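I replaced the valve in the upstairs shower last month and kept notes, mostly on the mineral scale, which turned out to be the real problem. Our water comes from a well at 13 grains of hardness. The softener had been in bypass since September, when Blair Skinner serviced the pressure tank, and neither of us caught it.

The first symptom was slow temperature response. Turning the handle a quarter turn did nothing for up to 8 seconds, then the water went from lukewarm to hot in one step. That pattern points to the cartridge. A bad mixing valve at the heater would affect every fixture in the house, and the kitchen tap was fine.

The cartridge is a Vallier pressure-balance type. Inside is a small spool that slides back and forth to keep the hot and cold pressures even. Scale had built up on the spool until it stuck at one end of its travel. Shake a good cartridge and it rattles. Mine was silent. 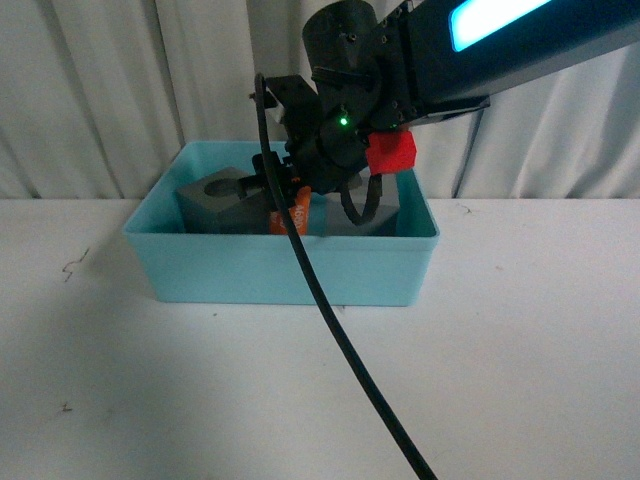
*Arm over the light blue bin, gripper fingers down inside.*

Removal took longer than planned. The retaining clip came out with needle-nose pliers, but the body would not turn. I wrapped the housing in a rag soaked with white vinegar, left it overnight, and tried again with the plastic puller supplied with the new part. It moved on the third attempt. Do not use a pipe wrench on the brass stem. It will shear, and then the wall has to come open.

I soaked the old cartridge for five hours to see if it could be saved. The spool came free, but one O-ring had a flat spot, so it went in the trash. The new one got a thin coat of silicone grease. Petroleum grease swells the rubber.

Response at the handle is now under three seconds, most of it pipe run. The softener is back in service and regenerating on its normal cycle. I have written the bypass position on the tank in marker. The downstairs shower has the same cartridge and the same age, and I have a spare on the shelf for it.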